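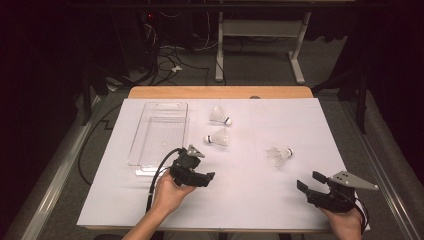
Sollport Packing Automation Group
Minutes, June meeting, 2:00 p.m.

Present: Noemi Tedesco (chair), Agata Longo (packing floor), staff from Kakley and maintenance.

1. Previous minutes
Accepted with one correction: the Bonsu line is due for review after the shuttlecock station, not before.

2. Demonstration work
Longo reported that operators now spend 2 hours of each shift on hand-held grippers and the rest on normal packing. Target is 800 recorded picks. Wrist fatigue was raised by two operators — maintenance to look at cable weight.
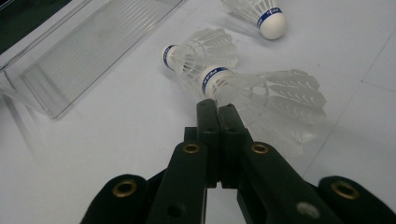 Gripper tips at the cork end of a shuttlecock, clear container behind.

Grip at the cork against grip at the skirt was discussed. No decision. Both to be recorded for now.

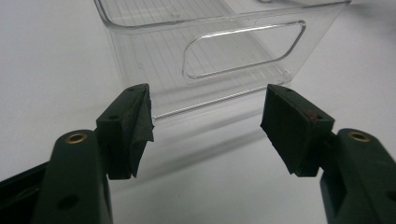 Minutes taken by Agata Longo

3. Equipment
Pad wear to be checked at the start of each shift. Gelix to quote for 200 replacement pads. Tedesco asked that operators be allowed to stop and change a pad without a supervisor's sign-off. Agreed.

4. Staffing
Five packers are affected by the change. Kakley confirmed no reduction in hours before the review. Pay grade for demonstration work is still open — Tedesco to bring a written proposal.

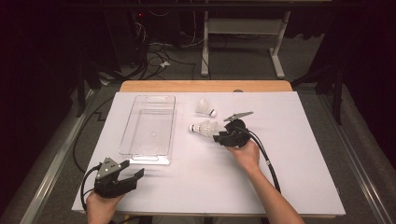 5. Next meeting
Same room, 2:00 p.m. Items to Longo in advance. Bonsu line review carried over.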